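Informe de la visita al centro de conservación y almacenes de la Fundación Kaltum

Fecha de la visita: 20/07/2019
Redacción: Imani Wanyama, área de Patrimonio de la Asociación Nyamweya

Por invitación de la Fundación Kaltum, una delegación de nuestra asociación asistió a la jornada de puertas abiertas del edificio Pristberg, dedicada este año a la gestión de residuos y al embalaje en salas de trabajo. La recepción corrió a cargo de Musyoka Mwakalinga, responsable de mantenimiento, que acompañó al grupo durante todo el recorrido.

La visita comenzó en la planta baja, en el almacén general. El edificio dispone de 1029 metros cuadrados útiles, de los cuales 922 se destinan a depósito y a salas de preparación. El resto corresponde a oficinas y a un pequeño comedor. Los pasillos están señalizados por colores y cada puerta lleva una ficha con el material almacenado y la fecha de la última revisión. Se observó que varias fichas del pasillo norte seguían fechadas en diciembre, extremo que el señor Mwakalinga anotó para su corrección.

A continuación se pasó a la zona de embalaje. El personal explicó el procedimiento de cierre de cajas y el criterio para elegir la cinta en cada caso. La cinta plateada se reserva para plásticos gruesos y superficies arrugadas; la de papel blanco, para paredes pintadas y etiquetas provisionales. Preguntada la entidad por los restos de adhesivo en los paramentos, se indicó que la cinta de papel se retira en un plazo máximo de 20 días. El proveedor habitual de consumibles es la firma Fidness, con la que se mantiene contrato anual.

La última parte del recorrido se dedicó a las salas de la primera planta, de paredes blancas y suelo de moqueta. En ellas no se instalan contenedores fijos – la moqueta dificulta el fregado y los pedales dejan marca –, por lo que se recurre a bolsas negras de basura y a cubos pequeños sin tapa. La bolsa puede colgarse de la pared, recogida por arriba y reforzada con cinta plateada, con el cubo colocado debajo en el suelo. El sistema resulta sencillo y económico, y deja libre la superficie de las mesas. Nuestra delegación planteó la duda de cuánto peso admite un punto de sujeción tan reducido. Según se nos indicó, las bolsas de pared se destinan únicamente a recortes de plástico y papel, y el peso máximo autorizado es de 2 kilos.

En el turno de preguntas se trataron asimismo la separación de los restos de cinta, que la Fundación deposita con el rechazo, y la limpieza de los zócalos, encomendada a una empresa externa. Quedó pendiente de remisión el cuadro de frecuencias de retirada, que se incorporará a este expediente cuando se reciba.

La Asociación Nyamweya agradece a la Fundación Kaltum la atención dispensada. Se propone a la junta estudiar el uso de bolsas de pared en nuestra sala de preparación, previa prueba de la cinta sobre la pintura actual, y cursar invitación al equipo de Pristberg para una visita de correspondencia a nuestra sede.
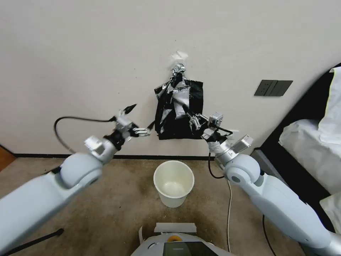
Bolsa de pared con cinta plateada y cubo blanco. Edificio Pristberg, primera planta.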